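Chapter 2
Buying Shoes for the Court: Fit First, Name Later 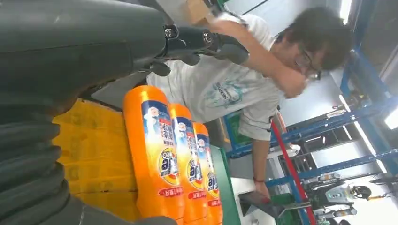 Before You Start

I bought my first real pair of basketball shoes with my own money when I was 16, and I got them wrong. They were half a size too small, they were the last pair on the shelf, and I loved how they looked so much that I told the clerk they felt great. By August I had two black toenails and a coach who kept asking why I was running on my heels. So when I wrote this chapter I kept that kid in mind, and if you are that kid (or coach one, or are paying for one), you're my reader.

In Chapter 1 we went over how a shoe is put together: outsole, midsole, upper, and the bits that hold them to each other. If you skipped it, you can still follow along, but go back for the part on midsoles at some point. We'll lean on it when we get to cushioning.

By the end of the chapter you should be able to:

measure a foot for length and width at home
tell a shoe that is too short from a shoe that is too narrow
read an online product page and spot what it leaves out
decide whether a used or last-season pair is worth the money

2.1 Why We Start with the Foot

Most people shop the other way around. They see a player they like, find out what he or she is wearing, and go looking for that shoe at the best price. I've done it plenty of times and I'm not going to scold you for it! Wanting the shoe is half the fun. But a signature model is usually shaped with one player's game in mind, and your foot may be a very different thing from that player's foot.

My old teammate Taner Erdem is the best case I know. He played guard, he was quick, and he wanted light, narrow shoes because all the quick guards he watched wore light, narrow shoes. His feet were wide as paddles. For two seasons he taped his little toes before every game and thought that was simply part of playing. Then the club got a box of shoes from Altıntaş, a small maker that ran its sizes wide, and he put on a pair that he thought were ugly – and stopped taping. He still complains about the color.

Width, you'll notice, was the whole trouble there. His length had been right all along. A lot of players with sore feet go up a size, get a little more room at the sides, and end up with a heel that slides on every cut. If the shoe is too narrow, look for a wider shoe. Going longer only trades one problem for another.

2.2 Measuring at Home

You need paper, a pencil, a ruler, and the socks you play in. Please do use those socks. Thick game socks can change the fit quite a bit, and I've watched people get measured barefoot and then wonder why everything pinches.

Do it in the evening, after you've been on your feet. Tape the paper to a hard floor, stand on it with your full weight, and have someone else trace around your foot with the pencil held straight up. If you bend down to trace it yourself, your weight shifts and the outline comes out off. Measure from the back of the heel to the tip of the longest toe, which might be the second one. Then measure straight across the widest part. Do both feet, write all the numbers down, and shop for the larger foot.

2.3 Reading a Product Page

Now the online part. Stores will give you photos, a price, a size menu, and a paragraph of excited words. Words like "explosive" and "responsive" tell you very little. What I look for is a size chart in centimeters or inches, any mention of width, the weight of the shoe and the size that weight was taken from, and the return terms – especially whether you can send shoes back after trying them on indoors.

For the worked problems later in the chapter we'll compare two pages, one for the Hivix low-top and one for the Fodari mid. The Fodari costs 40 dollars more. Read both pages before you decide what that extra money is buying, and keep your own foot tracing next to you while you do it. We'll also use the fit log from Skillness, the worksheet set that goes with this book, so print a copy if you haven't yet.

Warm-Up Activity

Take the shoes you play in now and pull out the insoles. Stand on each one in your socks. Does your foot spill over the edge anywhere? Where do your toes end? Draw what you find in your fit log, then turn the shoes over and shade in the places where the tread is worn down the most. Bring the log with you to Section 2.4, where we start on heel fit and lacing.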